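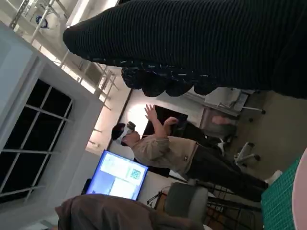
14 May 2022

Milk tea base, batch notes, second week of the black tea trials

Okay, starting with the good news so I remember there was some: the oolong base is done. I'm calling it. Busisiwe tried it cold with nothing in it and said she'd pay for it, and she doesn't say that about anything that isn't fried. So oolong is locked, recipe card is taped inside the cupboard door over the small sink, please don't "improve" it while I'm out.

Now the black tea, which is the reason I was here until the bus stopped running last night.

The problem, for anybody just picking this up, is that our black tea tastes great hot and then goes flat and kind of dusty once it's shaken with ice and milk. You take a sip and the milk gets there first, then sugar, and the tea wanders in at the end like it forgot its keys. The Finbridge shop wants a drink you can tell is tea with your eyes closed. Vicente wrote that on the sheet in capital letters, so I guess he means it.

What I tried yesterday:

Batch A was our usual leaf, longer steep. Strong, yes, but bitter down the sides of the tongue, and the milk made it worse instead of hiding it. I poured most of it out. Kept a cup in the fridge to see if it mellows overnight. It did not mellow overnight.

Batch B was the same leaf, more of it, shorter steep. Much better! You get that malty, almost raisin-y smell when you take the lid off, and it stayed there after the ice went in. A little thin in the finish. If we had to open tomorrow I'd serve this one and not be ashamed.

Batch C was the blend Khanyisile brought from her aunt's place (the Mkhize blend, in the brown paper bag with the string, NOT the brown paper bag with the clip, that one is hojicha and I made that mistake already). It brews very dark very fast. By itself it's a bit much, sort of smoky, sort of like licking a cedar chest. With milk, though, wow. I drank a whole cup standing up and then made another one to be sure.

So this morning I did the obvious thing and cut B with C. I did 4 parts house leaf to 1 part Mkhize first, and that was nice, round, no complaints. Then I got greedy and did 2 to 1 and the smoke took over. Themba liked the greedy one better, but Themba also puts hot sauce on mango, so I'm writing down his vote and moving on. (Themba, I love you, label your jars.)

The 4 to 1 is the one to repeat. I steeped it in the tall pot with the lid on, strained it twice, and cooled it in the sink with ice around the pot. I want to see what happens if it cools on the counter instead, because at the shop they will absolutely not be babysitting a sink full of ice at lunch rush. My guess is it goes cloudy. Cloudy doesn't matter in milk tea but it looks awful in the plain iced one, and the plain iced one goes in the clear cups.

Sweetness. Ugh. We're still arguing. The sheet says regular sweetness should be the middle of the scale and I think our middle is way too high. Nkrumah made up cups at every level and had people taste them with the labels on the bottom, and the half-sugar cup kept getting picked as "regular." He wants to redo it with brown sugar syrup before he changes the sheet, fair enough. I told him I'd make the syrup. I have not made the syrup. Making it after this, I swear.

Cheese foam. We had two goes at it. The first one was lovely for as long as it took to carry it across the room and then it sank into the tea and made those little greasy islands. Second go I used colder cream and stopped whipping sooner, so it was more like melted ice cream than frosting, and it sat on top the way it should. A pinch more salt than you'd think. I know people say it should be barely there, but the salt is the whole reason you go back for another sip! Without it it's only sweet cream on sweet tea and you're asleep by the bottom of the cup.

I still don't love the powder version. Itelar sent a sample tub, and it's very easy and it holds up forever, but it has that vanilla-candle thing going on. Could be fine under matcha. I'll try it under matcha.

Pearls: Busisiwe has these now, ask her, I'm not allowed near the pot after what happened to the bottom of the pot. Her latest are really good, chewy all the way through with no hard dot in the middle. Her only worry is how long they stay that way in the syrup. She's tasting a spoonful every so often and writing it on the whiteboard, so please don't wipe the whiteboard.

The name. The drink is still called Flustimance on the draft menu because Vicente typed it in as a placeholder and now everyone's grown attached to it. Khanyisile says it sounds like a cold remedy. I kind of like it? It's fun to say. But I watched Nkrumah try to order one at a normal speaking speed and he had to take a run at it twice, so maybe something shorter for the actual counter. Whatever we pick has to be settled well before September, when the shop opens, because the cups get printed with it.

Price came up too. Vicente has the large at 73 on his sheet and the regular at 67, and I said that's such a small jump that everyone will order the large, and he said yes, that's the idea. Fine. Then we need more tea per day than I planned for, and a bigger strainer. The one we have takes forever and drips on my shoe.

To do, next time I'm in:

Brown sugar syrup for Nkrumah (really).
Repeat 4 to 1, cooled on the counter, check for cloudiness.
Same tea again after a night in the fridge, with and without milk.
Itelar powder under matcha.
Ask Khanyisile if her aunt can send a lot more of the blend, and whether it tastes the same from bag to bag. If it changes every time then we've got a different problem.
Bigger strainer.
Try lemon in the plain iced one. Just a slice, muddled a bit, peel on. Themba keeps asking, and he's probably right about this one.

Leftover 4 to 1 is in the glass jug on the top shelf of the fridge. Help yourselves, but write down what you thought of it, even if it's only "yum."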